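Cable robot draws a crowd at Vellard open day, but the hard part stayed on screen

Anyone who went to the Vellard open day in November hoping to watch a robot tidy up a server room will have come home a little short. What Rellelico put on was a simulation, shown on a large screen at the back of the main hall, with a long queue for the coffee beside it.

The firm wants to sell robot arms that can plug and unplug network cables in data centres. It says its software has been trained on 242 versions of the same job, all of them made on a computer. Visitors were shown a handful. An arm reached over a table to a patch panel, the strip of sockets where network cables are joined up, and went to work among the ports.

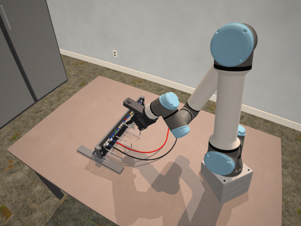 The simulated arm at the patch panel, with a red and a black cable plugged in near one end. Picture: Rellelico

It looked neat enough. But a panel standing by itself on a bare stretch of table is a kind place to work. Most people who look after real racks deal with panels packed above and below one another, old cables nobody has labelled and very little room for a hand, let alone a gripper.

Carla Semaan, who led the session, said the software had finished 208 of its 242 test runs without help. Asked what happened in the rest, she said the arm had mostly stopped short of the socket and waited. She would not say how many cables had been pulled out by mistake.

A trial on real equipment is planned at the Tautahi site, where 36 ports have been set aside. None of them carries live traffic. Semaan said that was "the sensible way to begin", and it is hard to argue, though it does put off the question most of the audience had come to ask.

There was no price either. A man from the back wanted to know whether it would be cheaper than sending a technician out at night, and was told it depended on the site.

More than 146 people signed up for the session. Rellelico says it will bring a working arm to the next open day.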